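Ticket 419 – Rear hub slipping under load
Product: Prorkach rear hub, 3-pawl
Status: Closed
Opened: August

Customer reports the freehub skips when standing on the pedals, mostly on steep climbs. Bike is a Lirnico steel hardtail with almost 3,000 miles on it. Chain and cassette were replaced in the spring. Skipping started after a wet ride and got worse over two weeks.

9:40 am
Asked customer to rule out the chain first. Mark one link and one cassette tooth with chalk, then pedal hard in the lowest gear until it skips. If the marks still line up, the slip is inside the hub.
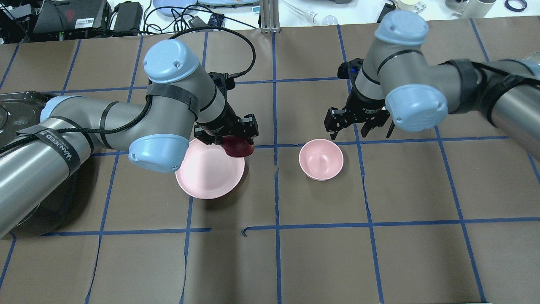 Liang: Did the chalk test twice and the marks stayed lined up both times. I also hear a dull click when I spin the wheel backward. It used to be a lot louder.

11:15 am
Quiet click points to thick grease on the pawls. Asked customer to pull the freehub body, wipe the pawls and ratchet ring clean, and check that each spring pushes its pawl all the way out. Use light oil only – no bearing grease in the ratchet.

2:30 pm
Customer found one weak spring and a lot of old grease. Spring kit sent from the Wesov warehouse, part 44.

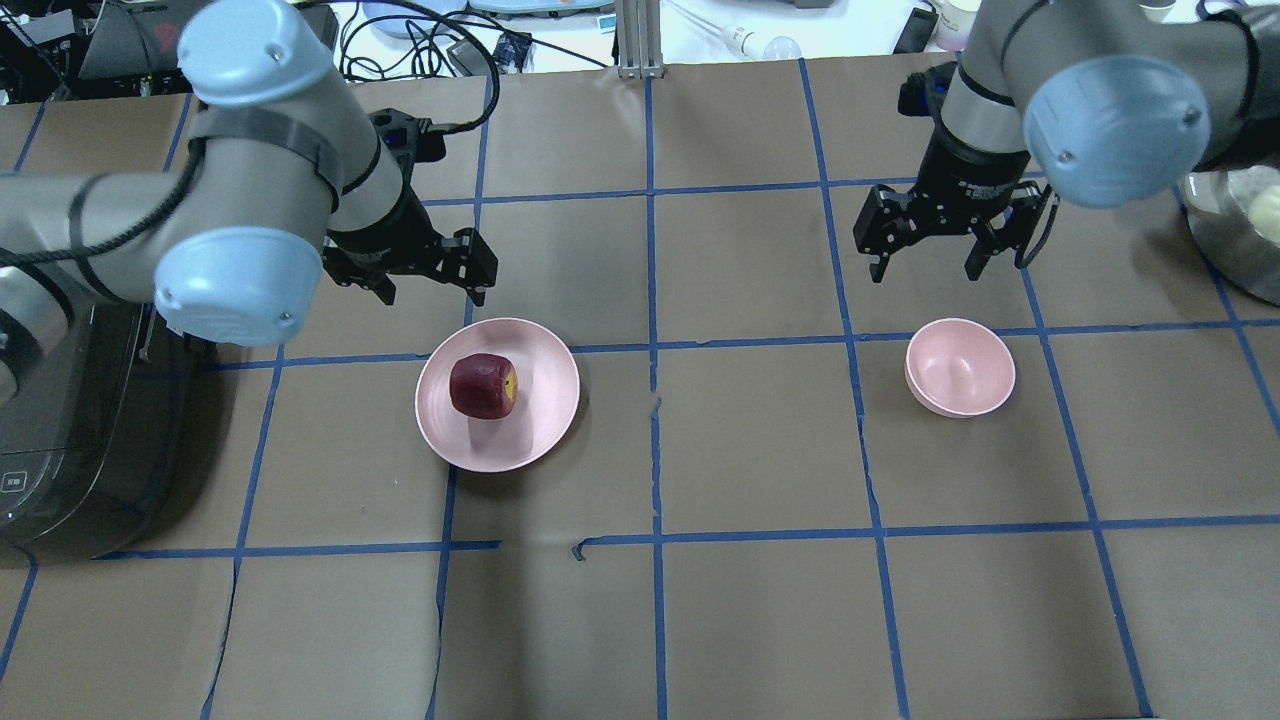 Apple on the pink plate, gripper open.

Update
Kit fitted. Customer rode the same climb three times with no skipping. Axle end caps were a little loose and have been tightened by hand. Closing ticket. Reopen if the noise comes back.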